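Oakley training shop puts printed practice boards on its assembly benches

1/3/20

OAKLEY – The electronics assembly course at the Trellau training shop will start its next term with a set of printed practice boards in place of scrap motherboards. The change takes effect in January and covers the first two units of the course, in which trainees learn to seat processors and memory modules.

The boards were drawn by Umesh Mathur, who runs the shop's print room, and are based on a layout supplied by the bench furniture firm Jetau. Each one is a plain gray plate with rounded corners. It carries the holders and raised features a trainee needs to find by hand, with no traces, solder or live circuits. The parts that go into it are real: a processor with its metal heat spreader, and a full-length memory module.

Until now the course has used boards pulled from retired office computers. Savita Tyagi, the lead instructor, said the main trouble was variation. Socket types differed from bench to bench, latches broke, and a board with bent contacts could not be put back into use. Bench time was lost to sorting boards before a class could begin.

"We were teaching four sockets at once without meaning to," Tyagi said. "I want the first unit to be about alignment and force. The differences between makers can come later."

The new boards mount upright on slotted aluminum panels fixed at the back of each bench. Trainees work facing the board, as they would with a tower case standing open, and the bench top stays free for trays and tools.
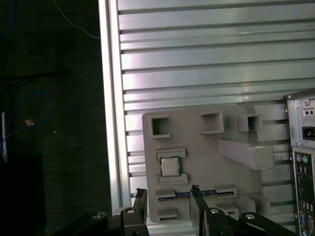

Mounting height was settled in trials before the holiday break. The first trial set the boards too high, and shorter trainees had to work with raised elbows. The fixing points were moved down the panel, and a line has been scribed on each bench so that a board can be taken off for cleaning and put back at the same level.

The processor holder is a pair of horizontal rails, one above the chip and one below. It has no lever. Mathur said a lever was drawn in an early version and then dropped, as the printed hinge wore out quickly and the motion was not close enough to the real one to be worth teaching. Lever sockets will be taught in the third unit on working boards.

The memory holders gave more trouble. A module is held at its two ends by separate slot brackets, and the gap between them has to be right. Printed parts shrink a little as they cool, and the amount depends on the material and on where the part sits on the print bed. On the first batch the slots were too tight and modules had to be pried out. The slot width was opened slightly and the brackets were printed in one piece with the plate, which fixed the spacing.

The print file now in use is numbered 2059. Earlier files have been withdrawn and should not be printed again, including copies kept on the bench computers.

Trainees will be marked on seating, on removal, and on the state of the parts afterward. Finger marks on the contact edge of a memory module will count against the score. A processor put down on its underside will end the attempt. The time limit is 9 minutes for a full fit and removal. Efa Penry, who assesses the course, said the limit is generous and will stay that way through the spring.

"Speed is not being tested in unit one," Penry said. "A trainee who takes almost 8 minutes and leaves clean parts has passed."

Processors and modules for the benches come from Kiletti, a local recycler, which pulls them from machines sent for breaking. They are checked for physical damage only and are not expected to run. Parts that chip or crack in class go back to the recycler in the same trays.

Deepak Chaturvedi, who handles stores, asked that trays be returned at the end of each session with the modules flat and all facing the same way. Mixed trays were the most common fault noted in the trials. Spare fixings for the panels are in the second drawer of the stores cabinet and must be signed for.

Two changes are still open. Frøydis Torvik, who teaches the evening group, has asked for a board in a lighter color, as dark slots in gray plastic are hard to read under the older lamps at the north end of the shop. Mathur is also looking at a thicker plate, after one of the trial boards bowed when its fixings were overtightened. Until that is settled, boards should be fixed finger-tight plus a quarter turn – no power drivers.

Instructors can collect boards from the print room from Monday.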